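Home Archive Robots Old Reviews Contact

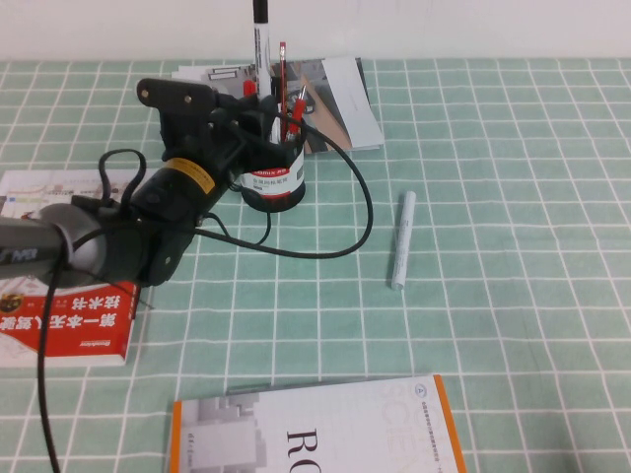
Percy Huamán wrote to me in May that the Senum tidy-up kit would pay for itself inside a month, and that I was a crank for doubting it. I've had the trial version for nine days. I'm still a crank.

The pitch is simple. For 2000 dollars, Geltum sells you an arm package plus a skill pack called Puma, which promises to put stray pens back in their holder. The brochure says 50 practice runs will do. I'm past 50.

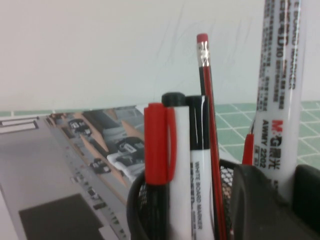
My first complaint is the word "any." The sales page says any pen, any cup. A fat M&G board marker and a striped pencil with an eraser on top are hardly the same thing to grab, and the skill pack has one setting for both. I asked support which setting that was and got a link to the brochure.

Setup took me a whole evening. The manual skips from page 49 to an appendix on warranty terms, so calibration was guesswork.

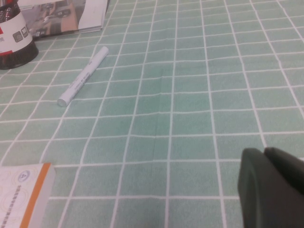 Vilém Lukáč thinks I'm judging it too early, and that the add-on from Pindcombe fixes most of the grip trouble. Maybe so. It's sold separately, which the demo video forgets to say, and I don't see why I should buy a second product to make the first one do its job.
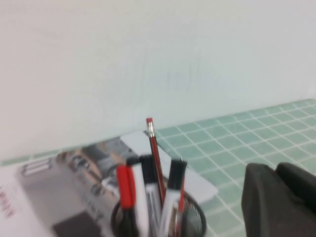 I'd also like to know what happens to my trial when the subscription lapses. The terms run to 3493 words and I read them twice without finding out. Until someone tells me, the card stays in my wallet.

Comments (3)

deskrat: Same missing pages in my manual.

Lorna P.: Mine does pencils fine. Thick markers, no.

tobin_h: Did you try the older Puma version?

We use cookies to remember your settings. Accept / Decline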